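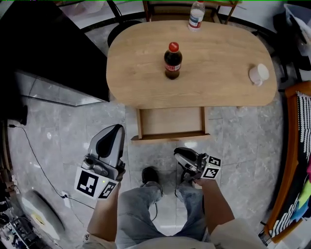

Care of Hand-Held Grippers: Workshop Tips

Flanunus Workshop Notes, Penry site

These tips apply to the paired hand-held grippers used at the Penry site for tabletop and drawer tasks. They are meant for operators and bench staff. Work that requires opening the sealed housing is carried out by the Flurnomley repair bench only.

Before the first session

Place both grippers on a clean cloth and switch them on. Wait for the indicator light to settle before moving either unit. If the light flashes or fails to come on, charge the unit for 2 hours and try again. A unit that still does not respond is to be tagged and set aside.

Open and close the fingers eight times by hand. Travel should be smooth over the whole stroke. A gritty feel usually means crumbs or lint in the slide, which can be cleared with a dry, soft paintbrush. Oil must not be used on the slide. It collects dust and spreads to the pads.

Finger pads

Wipe the pads with a damp, lint-free cloth after any session involving food or drink containers. Sugar from soft drinks leaves a film that is hard to see and causes light objects to stick when released. Dish soap diluted in warm water removes it. Alcohol dries out the pad material and shortens its life.

Pads are replaced at 3,000 grasps or when an edge begins to lift, whichever comes first. Peel the old pad from the tip downward, remove all remaining adhesive with a plastic scraper, and press the new pad in place for a full minute. Leave the gripper unused overnight. Pads are always changed as a pair.

Marker panels

The black-and-white panels must remain flat, clean and matte. Fingerprints may be removed with a dry microfiber cloth. Glass cleaner leaves a shine and should be kept away from them. A scratched or curled panel is replaced, and the gripper is then recalibrated before it returns to service. Do not touch up worn squares with a marker pen.

Check the panel screws weekly. They should be finger tight plus a quarter turn. Overtightening bows the panel, and tracking errors follow.

Setting up the work area

Position the seat so that the operator can reach the tabletop and the drawer below it without leaning. Secure cables along the wall, away from the operator's feet. Keep caps tightly closed on any bottles in use, and have a towel within reach.

Storage

Store grippers upright in the padded case with the fingers slightly open. Closed fingers flatten the pads over time. During the December shutdown, charge each unit halfway and keep it in the heated stockroom.

Spare pads are ordered from Skostunham under stock number 840. Storage life is up to 2 years in the unopened bag.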